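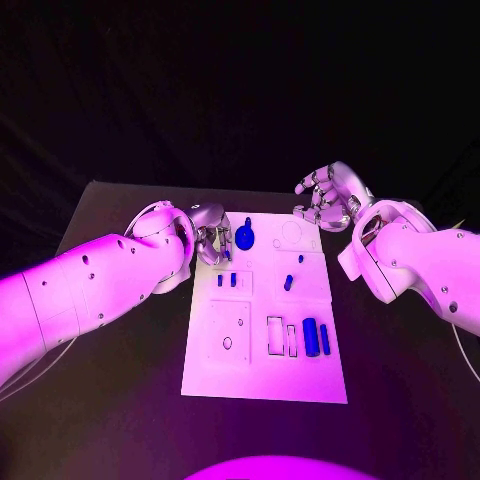 Blue parts on the board, 23rd October

OK, notes before I forget. Today was all about the board and the little blue parts, and mostly about how the whole lot looks against black. The table is dark, the cloth behind it is dark, and I have to say I like it a lot better than the gray bench we put up with in June (Baltasar Tapia still votes for gray, he can write his own entry).

The board came out of the Hilalberg box. It's 420 long by 300 across on my ruler, and I left it a touch crooked more than once, so next time I want tape marks on the cloth. Two bits of tape would do it! 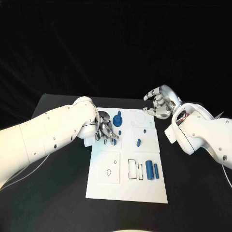
Small blue peg by the white plate, upper left of the board.

The peg is the fiddly one. I keep wanting a longer stem on it, maybe 17 mm, and I'll ask Erkura if they can turn us a couple in the same blue. The printed outlines are great for putting things back where they belong, though the tiny ones are faint and I'd go over them with a heavier line (Kamel pen, second drawer, please put the cap back on).
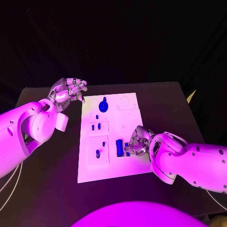 Magenta light, one hand down by the blue pieces.

About the color: under pink the blue goes really deep and the parts jump out at you, so if anyone wants to pick them out quickly, that's my favorite. White gets lost as a white, obviously, so don't judge the print under it.

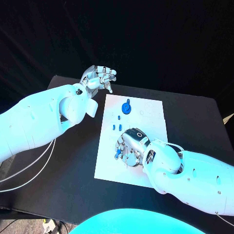
Cyan on the white shells, blue parts on the big sheet.

Cyan is too hot for me. Brightest bits nearly blow out. I had the Illska dimmer at almost 700, try lower and write down what you used. Still to do: tape marks, darker outlines, email Erkura about pegs.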